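服务机器人系统安全 课程讲义
第七讲 案例研讨:洗碗机装载任务中的夹持中断与保护性停机

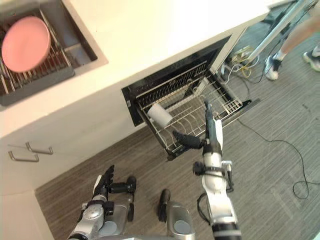
图7-1 双臂机器人于洗碗机下层碗篮前作业,右手位于碗篮前沿附近。

授课:Elisa Grasso
实验指导:水野 Tomomi Mizuno、Saqib Bhutto
适用对象:已修完第一至第六讲的学员

一、本讲目的

本讲以 Gedorham 实训厨房发生的一起停机事件为材料,讨论接触密集型家务任务中的故障识别、停机判据与人员进入程序。学员应在课前通读第二节与第三节,并携带第五讲发放的风险评估表。

本案例未造成人员受伤。教研组将其列入教学,原因在于事件的各个环节均有日志可查,且其中两处处置不符合当时已生效的规程。

二、任务与系统概况

受试系统为 Marino 双臂平台,末端装有多指手,控制软件为 Brorus 任务执行框架。任务内容为将餐具由水槽一侧移至洗碗机下层碗篮。洗碗机门预先放下,碗篮预先拉出,机器人不承担开门动作。

该任务在教学中常被低估。碗篮由密排金属丝构成,手指进入丝间后,侧向力可在极短时间内升高;碗篮本身可沿导轨滑动,受力后位置随之改变,视觉系统先前估计的目标位姿即告失效。浅色圆柱状物体横卧于金属丝之间时,轮廓易被细密线条干扰,此类情形下单目深度估计的误差应按最不利值计入。

另须注意作业区的地面条件。线缆沿地面铺设时,移动底盘的避让路线与人员的撤离路线可能重叠,二者应在布置阶段分别核定。

三、事件经过

以下内容依据控制日志及值班记录整理。

(一)右手在碗篮前沿执行抓取时,拇指外侧与前横杆发生接触。接触检测模块给出提示,但未达到停机阈值,任务继续执行。

(二)Brorus 将该次接触判定为抓取成功的前兆,随即发出上提指令。碗篮受力向外滑移,右腕侧向力持续上升。

(三)保护性停机触发。日志显示,从首次接触到停机指令发出,间隔为500毫秒。规程要求的上限低于此值,具体数值见第五讲附表。

(四)停机后右手仍保持夹持姿态,手指与金属丝处于受力状态。值班人员 Samuele Serra 进入作业区,试图以手推动碗篮解除卡阻。此时驱动器尚未断电,仅处于保持模式。

(五)安全员 Tiziana Pellegrini 按下急停按钮,驱动电源切断,前臂因重力略有下沉,随后由制动器锁止。Serra 在前臂下沉之前已将手撤出。

四、原因分析

直接原因为接触事件的误分类。训练与验证所用的2,106条接触记录中,绝大多数为手指与餐具之间的接触,手指与碗篮之间的接触样本不足,且未单独标注。分类器遇到刚性细杆时,倾向于输出“已接触目标”。

间接原因有二。其一,腕部侧向力阈值沿用了台面抓取任务的设定,即32牛,未针对可滑动的碗篮重新整定。其二,任务框架允许在接触类别置信度偏低时继续上提,缺少复核步骤。

管理方面的原因亦应单独列出。规程规定,保护性停机不等同于断电,人员进入前须确认驱动电源已切断并挂牌。当班交接单中未设此项勾选栏,值班人员凭停机指示灯作出判断,而该指示灯在保持模式与断电状态下颜色相同。

五、关于三种停止状态的说明

保护性停机:由控制系统自动触发,运动停止,驱动器可能仍然带电并输出保持力矩。该状态下不得进入作业区。

急停:由人员操作,切断驱动电源,制动器动作。须预计重力方向的短距离下沉,手部不得置于前臂或手指下方。

隔离:电源断开并上锁挂牌。凡需以手触及末端、碗篮或被夹持物体的,一律在此状态下进行。

学员在历次考核中最常混淆前两种状态。答题与实操时均应写明或口述状态名称,不得以“已停”代替。

六、整改措施

1. 接触分类新增“固定物”与“可移动容器”两类,样本由 Grorkley 试验间补采,标注由两人独立完成。
2. 腕部侧向力阈值按任务分别设定,装载类任务的阈值须经推拉试验确认后方可启用。
3. 上提动作之前增加一次微幅回撤,用以区分物体受力与碗篮受力。
4. 更换指示灯,保持模式与断电状态采用不同颜色及不同闪烁方式。
5. 交接单增设“驱动电源状态”一栏,由值班人员与安全员共同签字。
6. 作业期间人员站位须在评估表附图中标明,机械臂可达范围以外方可站立观察。

第3项措施已于五月完成验证。第1项仍在进行,在其完成之前,Gedorham 实训厨房的装载任务仅限低速模式。

七、课堂研讨

各组就下列议题准备书面意见,每组不超过两页。

甲、若将侧向力阈值统一下调,误停次数势必增加。试说明在何种条件下可以接受该代价,并给出判定方法。

乙、卡阻发生后,由机器人自主松指与由人员手动解除,两种方案各自的剩余风险如何比较。讨论时须考虑易碎餐具掉落的情形。

丙、参照图7-1,在评估表中填写末端与碗篮之间可能出现的夹点,并注明每一夹点对应的停止状态要求。

八、实验安排

实验在 Gedorham 实训厨房进行,由 Mizuno 与 Bhutto 分别带组。学员须穿平底防滑鞋,长发束起,不得佩戴手链及垂挂式证件。未通过停止状态口试者不得操作示教器,可在观察位记录。

实验报告应附完整的接触事件时间轴,时间单位统一为毫秒。评估表与报告一并交至 Bhutto 处,逾期按课程总则处理。

课前阅读:第五讲附表;《Marino 平台操作规程》停机与进入章节;《Brorus 接触事件日志字段说明》。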